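3. Talking to people about the things they keep

I should say up front that I never planned to write about tables. The project started as a study of how families in Brekeck decide what to hold on to when an older relative moves to a smaller place, and for the first couple of months I was mostly reading other people's work on inheritance and feeling pretty confident. Then I started doing interviews, and the interviews went badly. People would tell me they "weren't sentimental," offer me coffee, and look at the clock. I had a nice printed list of questions and I think everyone could smell it.

Josefina Saavedra, who had been doing oral history in Vundari long before I came along, read my first transcripts and told me to stop asking about objects nobody could touch. Her advice was to get things out of the boxes and put them on a table, and then to be quiet for longer than felt polite. So that's what we did. From March on, every interview was what I've been calling a tabletop interview. The person brings or picks out whatever they like, we sit down with it, and the talk goes wherever it goes.

3.1 The table itself

We used a plain cloth on every table, always a dark one. I got fussy about this (ask Josefina). In the early sessions we sat at people's own kitchen tables with the mail and the placemats still out, and a good chunk of each recording is about the mail and the placemats. A cloth seems to tell people that the usual business of the table is on hold. It also softens the noise when a mug or a tin gets put down next to the recorder, and if you have ever transcribed a cookie tin you'll know why I care. 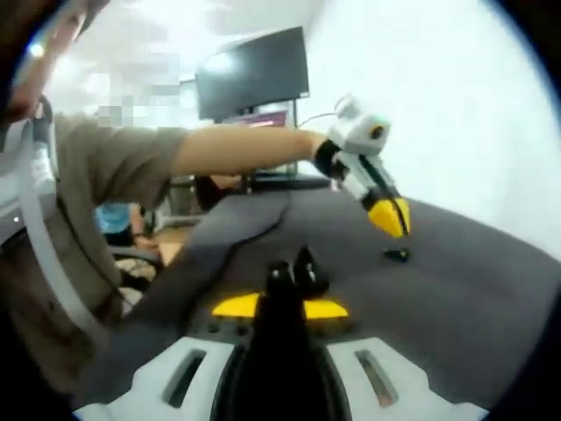
Figure 1. Table covered with a dark gray cloth.

I did try ironing the cloth and gave up on it. One woman smoothed out the wrinkles with the side of her hand the whole time she was telling me about her sister's wedding dress, and I noticed in the transcript that she slowed down and got more careful in exactly those stretches. I don't want to build a theory on one person's hand. I only mention it because afterward I started writing down what people did with their hands, and those notes ended up being more useful to me than half of my original questions.

3.2 Who talked to us

Most of the people came through word of mouth in Brekeck and out along the Drasiseck road, and a few were cousins or neighbors of somebody we had already met. That makes for a lopsided group, and I know it. We got a lot of people who like to talk, and we got their friends, who also like to talk. The folks who threw everything out in one weekend and never looked back are mostly missing from this paper, apart from one man who came along to drive his mother and ended up staying for 3 hours.

We didn't pay anybody. Barış Eren made copies of any photos or letters people wanted copied, and that turned out to be a much better thank-you than the gift cards I had in mind. It also meant that we usually saw people a second time, when they came back for the copies, and the second visit is where a lot of the good material comes from. People had gone home and argued with a brother about whose version was right. Sometimes they brought the brother.

3.3 What people said about soft things

I had expected the talk to be about jewelry and furniture, the stuff that shows up in wills. That's where the literature mostly lives, and it's where my questions were pointed. But the longest stories were about soft things: blankets, a bathrobe, baby clothes, stuffed animals. I had almost nothing prepared for those. If you ask someone who should get a stuffed animal they laugh, and then if you wait they tell you that there was in fact a fight over it.

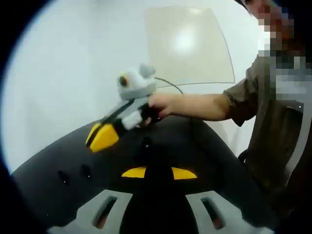
What makes soft things hard is that they can't be split and they can't be sold for anything. With a dresser, one person can take it and the others can get some money or the good lamp. One family I'll call the Fan Street family (they picked the name) had sorted out a house, a car and a piece of land in an afternoon, and then spent the whole summer not speaking over a quilt. When I asked the oldest daughter what the quilt was worth she said 10 dollars, maybe, and she'd have given 1,000 for it.

I pushed her on that a little, which I wouldn't do now. She said the money was just a way of telling me how mad she was. I've come to think a lot of the numbers in our transcripts work this way. People put a price on a soft thing to show how strongly they feel, and they know very well it isn't a price. Earlier in the project I was putting those figures in a spreadsheet as if they were estimates, and I had to go back and take them out.

The other thing that kept coming up was smell. People were shy about it. They'd say a bathrobe "still had her in it" and then change the subject. Six of the people we saw twice brought it up only on the second visit, usually while putting their coat on, with the recorder already off. I asked each of them later if I could use what they'd said, and all of them said yes, though one asked me to leave out whose robe it was.

3.4 Things that got washed

Washing deserves its own short section, mostly because I didn't see it coming. Somebody in the family, with the best intentions, washes the blanket before passing it on, and the person who gets it is heartbroken and can't say so. I heard some version of this over and over. The washer almost always thinks of it as the last nice thing they did for the person who died. Josefina thinks this is really a disagreement about when an object stops belonging to its first owner, and I go back and forth on whether she's right. The cases in the next section, where the first owner is still alive and has opinions about the laundry, make her reading look stronger than I'd like.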